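Publicado en diciembre por Kelik

Llevaba semanas queriendo enseñaros la caja de botones y por fin me pongo – con el café al lado, eso sí. Yo quería algo con mandos de verdad, de los que apetece toquetear, ¡y los cuatro botones de colores me tienen ganada!

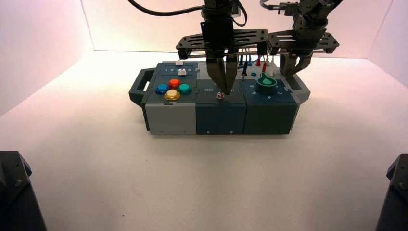
Tres módulos en fila, con su asa y sus cables al fondo.

La parte del deslizador es azul pizarra y lo demás tira a verde azulado oscuro, una mezcla que me encanta. Pero lo que más me gusta son las uniones de puzle – qué manía tengo con los puzles, el último de 425 piezas.
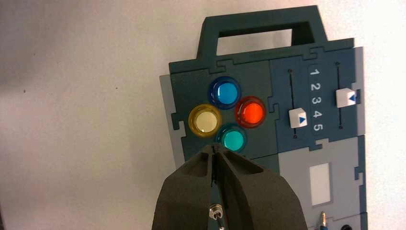 Botones brillantes y encajes de puzle.

Otro día os hablo de dónde guardarla, que en mi estantería ya no cabe nada.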